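Equipment Purchasing: Frequently Asked Questions
Robotic Workcells and Related Items

Ondieki Institute, Office of Laboratory Planning
Last revised 11/18/18

Who should read this page?

Any research group at the Astville campus that intends to buy, lease or replace a robot arm, a gripper, a sensor or the furniture and fixtures that go with them. Groups at other campuses should contact their own planning office, as the approval limits differ.

When are requests accepted?

Requests for the coming fiscal year are accepted through the end of October. A request received after that month is held for the next cycle unless it replaces equipment that has failed and cannot be repaired.

What is the approval limit?

A single item priced at $3,000 or less may be approved by the head of the group. Any item above that amount requires a planning review before a purchase order is issued. An order may not be divided into smaller orders in order to stay under the limit. An arm and its controller are treated as one item, even when the supplier lists them separately.

How many quotes are required?

Planning review requires three written quotes. Where only one supplier can meet the specification, the group must attach a sole-source statement signed by the principal investigator. Pleklow and Skovgate both hold standing agreements with the Institute, and their quotes are valid for the full cycle.

What should the budget include besides the arm?

Groups most often underestimate the items that surround the arm. The request form has separate lines for the base or mounting platform, the gripper, sensors and their brackets, clamps, cable management, the work surface, spare parts and training. Please complete every line. Enter a zero where nothing is needed.
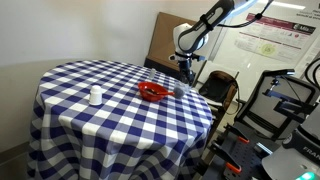
Task objects and table coverings are charged to the consumables line and do not need to be itemized. Groups that work on household tasks should plan for regular replacement of these goods and for enough variety to support the proposed study. A checkered tablecloth, a red bowl and a few white cups are typical of what this line covers, and all may be bought with a group purchasing card. The strap that holds a cable to the forearm belongs under cable management, together with ties, clips and spare cables.

May we use furniture we already own?

Yes, provided the floor plan shows where it will stand. Tables used within reach of an arm must be stable under load and must be listed on the safety form. Seating for operators should be drawn on the plan as well, with the emergency stop within reach of the seat.

How much floor space should we request?

Submit a drawing that shows the full reach of the arm, the operator position and a clear path to the door. Facilities will confirm whether the room has adequate power and network outlets. Work on outlets is charged to the group and should be entered in the same request.

How long does a review take?

Allow four weeks from the date the form is complete. Delivery times are set by the supplier and are not included in this period. In the last cycle the office reviewed 34 requests, and the usual cause of delay was a missing floor plan.

Can a group share an arm with another group?

Shared purchases are encouraged. The request must name one group as the owner of record, which will be responsible for maintenance and for the service contract. The division of costs should be stated in a letter signed by both groups.

Whom do we contact?

Questions about quotes and purchase orders should be sent to Eino Kuusisto, Purchasing. Questions about floor plans, power and safety forms should be sent to Facundo Cáceres, Facilities Planning. Please include the request number in the subject line of all messages.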